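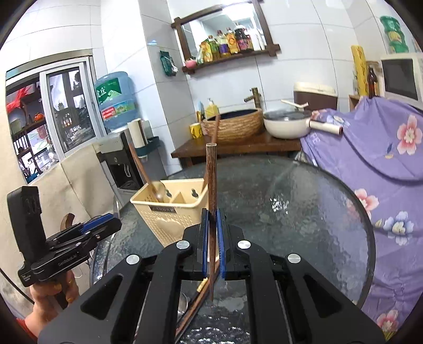
Clotthorpe Shared Kitchen and Dining Room
Monthly Safety Checklist, with comments
Round: March, started 4 p.m.

Marks used: OK, Fix (do before next use), Watch (look again next round)

1. Doors and ways out

Main door opens fully and closes on its own: OK
Back door opens without a key from inside: Fix
Comment: The bolt is stiff again. It was oiled in the last round and that did not last. The plate on the door post has moved and needs new screws. Until this is done, leave the bolt drawn back whenever people are in the building.

Hallway clear: Watch
Comment: Folding chairs are creeping back toward the coat hooks. They belong in the Flaltetholm side closet.

Exit sign lit: OK

2. Fire

Extinguisher by the stove, gauge in green: OK
Extinguisher in hallway, gauge in green: OK
Comment: The tag on the hallway one is hard to read. Ask for a new one at the yearly service.

Fire blanket on its hook, tabs hanging down: OK
Smoke alarm test: OK
Heat alarm in kitchen test: Fix
Comment: Sounded, but weak. New battery needed. The old type with the side clip will not fit.

3. Stove, oven and hood

Knobs all turn and click off: OK
Gas shutoff reachable: Fix
Comment: Sacks of rice stacked in front of it. Moved during the round. Please use the low shelf across from the fridge.

Hood filters clean: Watch
Comment: Some grease along the bottom edge. Can wait one more month if the Yoo noodle evenings stay at 20 people.

4. Hot and cold

Fridge at or below 40 F: OK
Freezer at or below 0 F: OK
Fridge door seal: Watch
Comment: Small split at the lower hinge corner. It still grips a slip of paper when closed.

Hot water at hand sink: OK

5. Flatware and serving tools

Baskets and holders clean, with no standing water in the bottom: OK
Chopsticks free of splits and rough ends: Watch
Comment: Check the narrow ends with a fingertip. Anything that catches goes in the trash.

Spoons free of rust spots and food in the pattern: OK
Comment: Handles with a raised pattern need a brush. A cloth slides over the low parts and leaves soap behind. 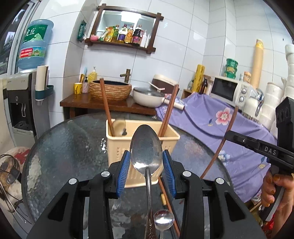
Knives in the block or on the rack, none loose in drawers: Fix
Comment: Paring knife found under the dish towels in the second drawer. Same as last round. A note is now taped inside the drawer.

6. Tables, chairs and floor

Table legs tight: OK
Glass tops free of chips at the rim: OK
Chairs do not rock: Fix
Comment: One chair pulled, back leg loose. Marked with tape and put in the closet. Do not bring it out again.

Mats flat at the sink: OK
Wet floor sign in place by the mop: OK

7. First aid

Box stocked against the list in the lid: Fix
Comment: Short on burn gel and large bandages. Fliltura sells the gloves in boxes of 200, so skip gloves on this order. We still have plenty.

Eye wash in date: OK

Open items carried over: back door plate, fridge seal, hood filters.
Battery and first aid order to go in before the next Yoo evening. The kitchen stays closed until 6 p.m. that day so the back door can be done first.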